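집안일 로봇, 아직은 사과 한 알

요즘 가전 전시회 소식만 보면 내년쯤에는 설거지를 안 해도 될 것 같다. Dindmont는 가정용 로봇 팔이 "주방의 기본 동작"을 익혔다고 발표했고, Trornura도 비슷한 보도자료를 냈다. 두 곳 모두 기본 동작으로 꼽은 것이 물건을 집어 접시에 올리는 일이다. 식탁을 차리고 치우는 일의 가장 작은 단위이니 출발점으로는 나쁘지 않다. 문제는 그다음이다.

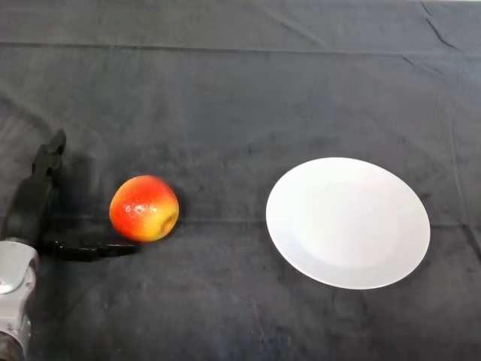
어두운 천 위의 사과와 흰 접시. 사과는 아직 손가락 밖에 있다.

과제의 조건부터 따져 보자. 물건은 하나, 접시도 하나, 바닥은 무늬 없는 천이다. 우리 집 식탁에는 먹다 만 반찬통과 영수증, 물컵이 한꺼번에 올라와 있다. 젖은 그릇은 미끄럽고 비닐봉지는 모양이 매번 바뀐다. 사과를 옮기는 실력으로 이런 식탁까지 치울 수 있다고 말하려면 중간 단계를 한참 더 보여줘야 한다.

Goossens가 돌린 자료에는 시도 156회라는 숫자가 크게 적혀 있다. 성공이 몇 번인지는 끝까지 읽어도 나오지 않는다. 떨어뜨린 뒤 다시 집은 것을 성공으로 쳤는지, 사람이 중간에 사과를 제자리로 돌려놓았는지도 알 수 없다. 한 번 옮기는 데 40초가 넘게 걸린다는 대목은 각주에 있었다.

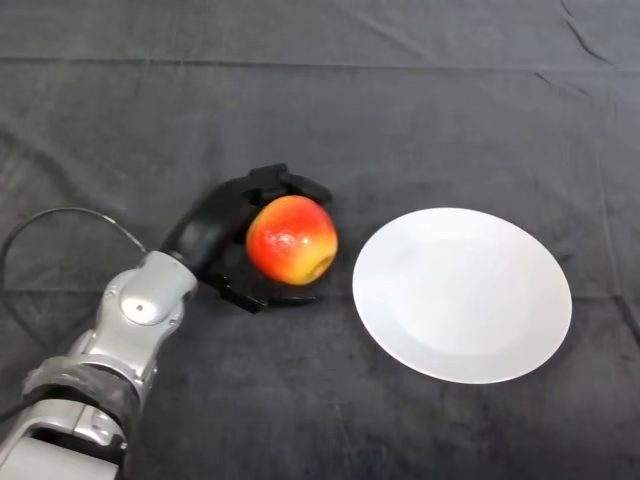

검은 손가락이 사과를 감싸 쥔 모습. 접시는 비어 있다.

둥근 과일을 무르지 않게 쥐는 일이 쉽지 않다는 것은 인정한다. 다만 쥐는 것과 치우는 것은 다른 일이다. 공장 쪽 사정도 비슷해서, Jarnesar는 포장 라인에 로봇 3대를 들인다면서도 불량 선별은 계속 사람에게 맡긴다고 밝혔다. 차라리 이런 발표가 믿음이 간다.

가정용 제품을 예약할까 고민하는 독자라면 판매처에 두 가지를 물어보시길 권한다. 물건이 여러 개 겹쳐 있을 때의 성공률, 그리고 실패했을 때 누가 와서 고쳐 주는지. 답변을 받으신 분은 편집부로 보내 주시면 다음 호에 싣겠다.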